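手持ちグリッパによる家庭内作業の教示データ収集:Ivau公開見学会の報告

2019年8月15日、Ivauの公開見学会に参加した。会場は同社がPanasiuk棟と呼んでいる建物で、午前が講義、午後が実演と質疑という構成であった。主題は、家庭内の小物整理を対象とする教示データ収集プロジェクト「Brutona」の進捗である。本稿では当日の説明と実演から、会員の業務に関係しそうな部分を抜粋する。学習モデルの構造については説明が短く、筆者の理解も十分でないため、収集側の話が中心になる。

1. 対象作業

Brutonaが扱うのは、袋菓子、個包装のあめ、小型のパウチなど、軽量で形の定まらない物品の取り出しと箱詰めである。工場の箱詰めと違い、物品の向きも重なり方も毎回変わる。背景も整理されておらず、家具、家電、布、床置きの収納箱などが視野に入る。Ivauでは、こうした背景を撮影前に片付けることを原則としてしない。片付けた部屋で集めたデータを使うと、実環境に移したときに物体の検出より先に把持位置の推定が崩れるという経験による、との説明だった。

軟包装の扱いで問題になるのは、摩擦よりも袋の変形である。中央をつまむと内容物が端に寄り、重心が指の外に出る。端の圧着部をつまむと安定はするが、指先が隣の袋に干渉しやすい。どちらを選ぶかは操作者に任せており、手順書には把持位置の指定がない。後処理で把持位置ごとに分類するので、収集の段階では揃えないという方針である。

2. 収集装置

実演で使われたのは、操作者が手で持って開閉する2指のグリッパである。ロボットアームには取り付けず、人が物品のところまで持っていく。グリッパ側のカメラで指先と対象物を同時に撮り、指の開度と手先の位置姿勢を時刻付きで記録する。左右の手に1台ずつ持つ双腕構成が標準で、片手だけの収集は初心者の練習用に残してあるとのことであった。

装置の質量は講義資料では1台あたり約400グラムとなっていた。片手で保持し続けるには軽くない。筆者も休憩時間に持たせてもらったが、手首を返した姿勢で保持すると前腕に負担が来る。収集は短い区間に区切り、区間の間で装置を台に戻す運用である。

指先にはゴム製のパッドが付く。パッドの色は個体により異なるが、色による機能差はないと聞いた。摩耗の確認は毎朝行い、表面が光ってきたものは交換する。交換時には開度の零点を取り直す必要があり、これを忘れた日のデータは丸ごと使えなくなる。質疑では、零点のずれを自動で検出できないのかという質問が出た。全閉時の開度を区間の冒頭で必ず記録し、前日の値と比較する機能を追加中という回答であった。

3. 記録の流れ

1区間の流れは次のとおり。

指を全閉、全開の順に動かし、開度の記録を始める。
両手のグリッパを対象の箱に近づけ、箱と対象物を視野に入れる。
対象物を1点ずつ把持し、指定の場所に移す。
把持に失敗した場合は止めず、そのままやり直す。
移し終えたらグリッパを引き、指を全開にして記録を終える。

やり直しを残すのは意図的である。失敗から復帰する動作を別途用意すると、操作者がわざと失敗することになり、動きが不自然になるという。失敗の直前に指が袋の上を滑る様子や、持ち替えの速度などは、演技では再現しにくい。ただし、やり直しが多すぎる区間は後述の選別で落とす。
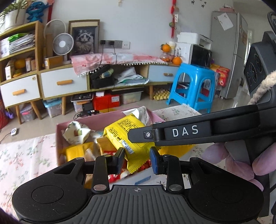

菓子の小袋を手持ちグリッパで扱う作業。

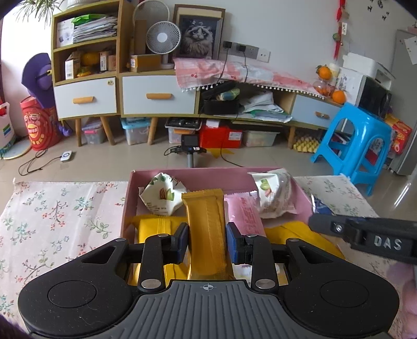
記録した区間は動作ごとに分割し、7種類の区分を付ける。接近、開度調整、接触、把持、持ち上げ、搬送、解放である。区分の境界は開度の時系列と手先速度から自動で仮決めし、人が修正する。修正が最も多いのは接触と把持の境界とのことだった。軟包装では指が触れてから開度が変化しなくなるまでの時間が長く、その間に袋がつぶれていく。どの時点を把持の成立とみなすかは作業者によって判断が分かれる。Ivauは当初、開度の変化が止まった時点としていたが、現在は対象物が下の面から離れる直前まで遡って決める方式に改めている。

分割と修正にはJoreckというソフトウェアを使う。同社の内製で、複数のカメラ映像、開度、手先軌跡を同じ時間軸に並べて表示する。画面は簡素で、操作はほぼキーボードで完結する。映像を1コマずつ送りながら境界を打つ作業を見たが、慣れた担当者は開度の波形を先に見て、映像は確認のためにだけ使っていた。Joreckの外部提供は予定していないという。

4. 7月分の実績

講義では7月の収集実績が示された。記録した区間は828、選別後に学習用として残したものは560である。落とした理由の内訳は数値では示されず、口頭で主なものが挙げられた。最も多いのは手先位置の追跡が途切れた区間で、次が左右の時刻ずれ、その次がやり直しの過多である。

追跡の途切れは、グリッパを箱に深く入れたときに起きやすい。箱の内壁と袋の表面で視野の大半が埋まり、位置推定に使える特徴点が減る。光沢のある包装では反射の位置が手の動きにつれて変わるため、誤った対応付けも増える。対策として、背の高い箱を避けること、箱の下に柄のある布を敷くことを試している。布の効果については、無地の布との比較を終えておらず、見込みの段階だと断りがあった。

時刻ずれの原因は、左右の装置が独立した時計で動いていることにある。区間の冒頭で両手の指を同時に閉じ、その波形を合わせて補正しているが、操作者によっては左右の閉じ方に差が出る。共通の同期信号を有線で入れる案もあるものの、ケーブルが増えると腕の可動範囲が狭くなる。結論は出ていない。

5. 午後の実演

午後は収集、分割、再生の順に見た。再生は、記録した手先軌跡を別室の双腕ロボットに与え、同種の箱に対して動かすものである。見学した回では、平らに置いた袋の把持はおおむね軌跡どおりに進んだ。重なった袋では、上の袋をつかむ際に下の袋も引きずる動作が出た。軌跡の再生であって認識を介した制御ではないので、配置が変われば当然ずれる。説明者もこの点は最初に述べており、再生の目的は把持の成否を見ることより、人の手の動きがロボットの関節範囲に収まるかを確かめることにあるという。

関節範囲の問題は質疑でも長く取り上げられた。人は箱の隅の物を取るとき、手首を大きくひねるか、体ごと回り込む。前者はロボットの手首関節の限界に当たり、後者は台座が固定されたロボットでは再現できない。Ivauは操作者に立ち位置を変えないよう指示しているが、長い区間では守られないことが多い。床に印を付ける方法も試したものの、足元を気にして手の動きが遅くなるため取りやめた。現在は収集後に可動範囲の検査を行い、範囲外に出た部分に印を付けて残している。

参加者からは、力の計測を追加する予定はあるかという質問もあった。現行の装置では把持力を直接測っていない。パッドの下に薄型の力センサを入れた試作機はあるが、パッド交換のたびに校正が必要で、日々の収集に使える状態ではないとの回答である。菓子の袋のように中身が割れやすい物では、把持力の上限を知らずに学習させてよいのかという指摘に対しては、開度の下限を物品ごとに設ける方法で当面対応すると答えていた。

6. 所見

筆者の関心は、当会の小物仕分け班で同様の収集を行えるかにあった。装置の機構は単純で、開閉部は既存の部品でも組めると思われる。難しいのは位置追跡と時刻合わせで、ここに手間の大部分が割かれている。落とした区間の理由の上位がともに計測側にあることからも、操作者の訓練より先に計測系を固めるのが順当である。

背景を片付けないという方針は、そのまま採り入れる価値がある。当会の作業室では撮影のたびに机の周囲を整理してきたが、次回の収集では普段の状態で始め、整理した場合と比べてみたい。指先パッドの点検表は見学会の配布資料に含まれていたので、複写を資料棚に置いた。零点確認の欄だけは当会の装置に合わせて書き換えが必要である。

区分の数については班内で検討を要する。7種類のうち開度調整は、当会の吸着式ハンドには対応する動作がない。吸着の立ち上がりを代わりに置くか、接近に含めるかで、以後のデータの互換性が変わる。意見のある会員は次回の定例会までに仕分け班の連絡簿に記入されたい。配布資料の残部は受付にある。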